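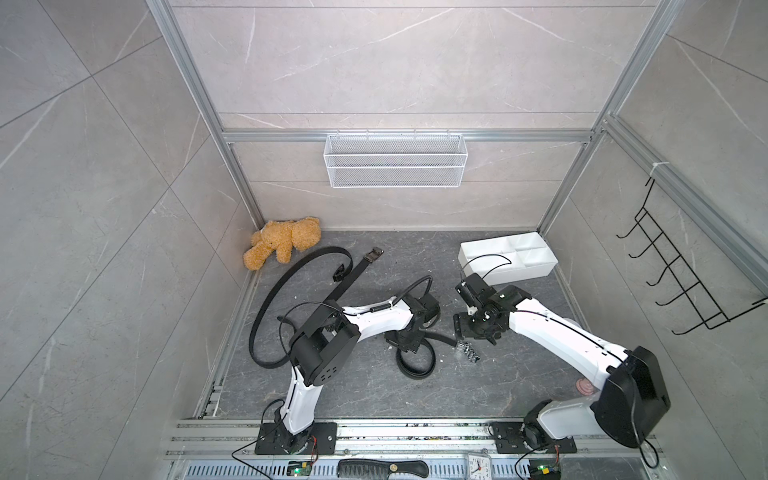 Fig. 4a. Wire basket on a horizontal rail, hook rack on the side wall.

Section 4. Fitting the rail, basket and hooks

Read Section 3 (Choosing your wall) before you start. The steps below are for the Jultlow wall rail in a utility room, pantry or shed. If you have the Pleltach corner version, do steps 1 to 6 here and then go to Section 5.

You will need:
Pencil and masking tape
Spirit level
Tape measure
Drill, with a masonry or tile bit to suit the wall
Cross-head screwdriver
Pipe and cable detector
Safety glasses

CAUTION: Check for pipes and cables before drilling. Do not drill directly above or below a socket, switch or tap, or in a straight line to either side of one.

CAUTION: The wall plugs in bag B are for solid walls only. For plasterboard, use hollow-wall fixings (not supplied) rated for the load given in 4.4.

4.1 Marking out

1. Decide on the height of the rail. The basket needs 357 mm of clear space below the rail so that it can be lifted off and put back. Allow more if you plan to stand bottles or a mop bucket underneath.

2. Put a strip of masking tape along the wall where the rail will go. On tiles, press the tape down well and drill through it. It keeps the bit from skating.

3. Hold the rail against the tape and check it with the spirit level. Draw a line along the top edge.

4. Mark the fixing holes through the rail. On a tiled wall, move the rail sideways if any mark comes closer to a grout line than the width of your thumb. All the holes are slotted and will allow a little movement.

Note: Go by the level and not by the tiles. Grout lines in older rooms are often out of true, and a rail that follows them will let the basket creep to one end.

4.2 Drilling and fixing the rail

5. Drill the holes to the depth shown on the bag B label. For tiles, start slowly with the hammer action switched off. Switch it on only when you are through the tile and into the wall behind.

6. Clean out the dust and push the plugs in until they are flush. Offer up the rail and start every screw by hand before tightening any of them. Tighten from the middle outwards.

If a plug turns in the hole, take it out and use the next size up. Do not pack the hole with matchsticks or filler. A repair made this way will hold an empty rail but may give way once the basket is loaded.

7. Peel off the tape. Press an end cap into each open end of the rail. The caps are a tight fit and can be tapped home with the handle of the screwdriver. 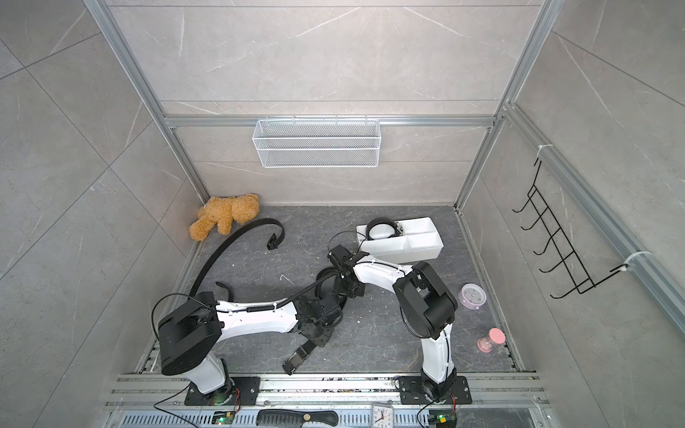

Azucena Orozco, by email: I fitted mine at shoulder height, as the old leaflet said, and have since moved it down. With a full load of tins I couldn't lift the basket off without tipping it. I'd tell anyone to hold the basket up with some weight in it before they mark the wall.

We have changed the leaflet. The present advice is to set the rail no higher than your elbow if the basket will hold tins, jars or cleaning products, and to keep higher rails for light things such as dusters, sponges and paper rolls.

4.3 Hanging the basket

8. Tilt the top of the basket towards the wall and lower its hooks over the rail. All the hooks must be seated. Run a finger along the back to check.

9. Slide the basket to where you want it. Push down on the front edge with your hand. There should be no more than 2 mm of movement at the rail. If there is more, the screws need another turn.

10. Put heavy items at the back and light ones at the front. Knives, skewers and anything else that could poke through the mesh should be kept elsewhere.

Note: Small items will drop through the wire. A liner is sold separately (part 201), or you can cut a piece of shelf matting to fit.

4.4 Loads

The rail will carry 20 kg when fixed to brick or concrete with the screws and plugs supplied. The weight of the basket is included in this figure, as is anything hung from the rail on loose hooks. On other walls the limit is whichever is lower, our figure or the one printed on your own fixings.

CAUTION: Never use the rail as a grab rail or let children swing on it. Do not stand on the basket.
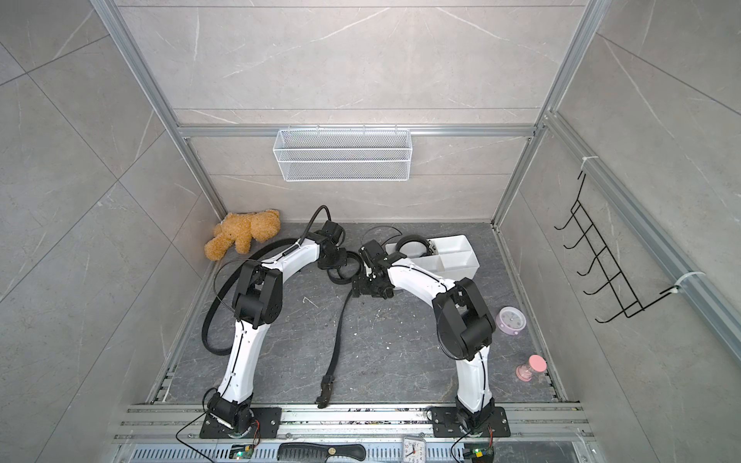

Loads should also be spread along the rail. If everything heavy sits at one end, the last screw takes most of the weight, and this is the usual cause of the loose rails that are sent back to us. Should you need more storage at one end, fit a second rail with its own fixings. Joining rails end to end with the Zullness connector makes them line up neatly but does not make them any stronger.

4.5 Adding a hook rack

The hook rack can go on a wall or on an upright post.

On a wall: mark, drill and plug as in steps 3 to 6.

On a post: use the clip in bag C. Squeeze the clip, push it over the post and let go. Pull down on the lowest hook to see that it grips. Wipe the post first if it is greasy.

Set the rack where nobody will walk into the hooks. Beside a door, open the door fully and check that the handle clears them.

4.6 Care

Wipe the wire with a damp cloth and dry it. Do not use bleach, wire wool or scouring cream on the coating. If the coating chips, rub the spot with fine paper and touch it in with enamel paint. Chips left bare in a damp room will rust.

Check the screws a month after fitting and then once a year. October is a good time for sheds and outhouses, before the damp weather sets in.

Spare parts are stocked by Cisneros. Ask for Gilmar Pacheco at the parts counter and have the number from the back of the rail ready. If the label has come off, measure the rail from end to end with the caps removed.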